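Holler to Drop Disposable Cups From Break Rooms Starting in September

Holler will stop supplying disposable cups in its break rooms in September and replace them with reusable plastic tumblers, the company told staff on Wednesday. The change covers all 30 break rooms at the main site and applies to the cold water stations only. Hot drink machines will keep their present cups until a separate review is finished.

The first order is for 3000 tumblers, placed with the housewares supplier Vovano. Of these, 300 will be held back as spares. The rest will be divided among the break rooms by floor area and headcount, with the largest share going to the assembly building, where water use is highest during the summer months.

Ankica Obradović, who manages site services, said the purchase followed a trial in two break rooms on the second floor. Staff there were given tumblers in several colors and asked to return them to a marked rack after use. Return rates were logged at the end of each shift.

"The racks worked when they were next to the sink," Obradović said. "When they were by the door, cups ended up on desks. So the racks are going next to the sinks."

The tumblers are washed in the existing undercounter machines. Each machine runs on its normal cycle, and no new plumbing is needed. Cups are to be loaded open end down in the top basket only. Kitchen staff will unload them in the morning and again after lunch, then set them upright on the counter or table nearest the water station. Stacking is not allowed, as cups that were stacked during the trial tended to stick together and several were cracked when people pulled them apart.

Color will be used for sorting by area. Blue is assigned to the offices, pink to the laboratories and green to the assembly building. A cup found in the wrong area goes into the return crate by the elevator and is sent back with the evening round. Drita Shehu, a laboratory technician who took part in the trial, said the colors made stray cups easy to spot but that the rule was not always followed.

"People take whichever one is closest," Shehu said. "We had green ones in the lab for most of a week."

Cups must not be carried into the laboratories themselves. That rule is unchanged and applies to any open container. Personal water bottles with a screw cap are still allowed in the corridors and at desks, and the stations will continue to fill them. Single-use bottles can be placed in the recycling bins as before.
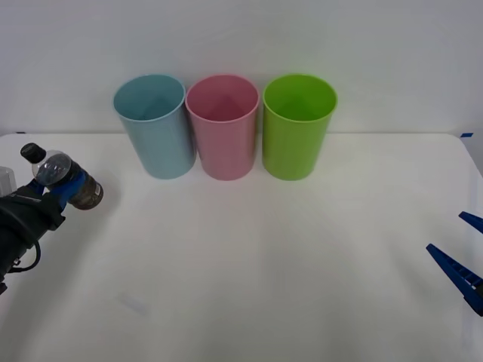
Light blue, pink and lime-green tumblers at the back of a white table, with a clear plastic bottle at left.

Site services will check each break room once a week for the first month and record missing or damaged cups. If losses in one area pass 30 in a month, the spares for that area will be cut and the area manager will be asked to arrange a search of desks and lockers. A maximum of 700 cups will be in the wash at any one time, according to the schedule sent to kitchen staff.

Remaining stocks of disposable cups will be used up at visitor events and will not be reordered. Nataša Perić, who handles purchasing, said the contract for disposables ends before the change takes effect -- there is no cancellation fee. She did not give a price for the tumblers.

Questions about rack placement or wash times should go to the site services desk, which is open until 4 p.m.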